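**Re: [small-woodwork] Drawer box, the lower drawer sticks**

Hello all, hello Brittany,

thank you for the quick reply. I put the box on the white table again this morning so I can answer your points in order. 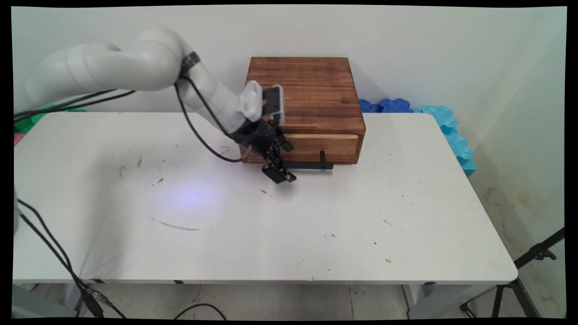 On Brittany Caron's message from December:

> Yusri, before you sand anything, please check if the drawer rubs on the sides or on the bottom. Rub a pencil on the edges, close it a few times and look where the marks go shiny. And is the finish stain only, or is there varnish on it also? In my Geson box it was varnish inside the opening, and I scraped it off in one evening.
>
> Brittany

1. I did the pencil test. It rubs on the bottom, at the left side, only for the last 6 mm. The sides are free.

2. The body is brown stain, and the knots and the grain show well through it. The drawer front is lighter, more the color of honey. I have no varnish on the outside. Inside I am not sure, I bought it used in Tasilcombe and the seller did not know.

3. The top is a little worn and I would like to leave it so. My wife likes it better like this.

My question now is about wax. I have a candle and I have a tin of Helmy paste wax. Is the candle enough for the bottom edge, or will it collect dust? I weighed the drawer with my sewing things in it and it is 874 grams, so it is not a heavy load.

Also, does someone still have the Rirkus leaflet about drawer runners? The link in message 2188 of the archive does not open for me.

Best regards,
Yusri Goh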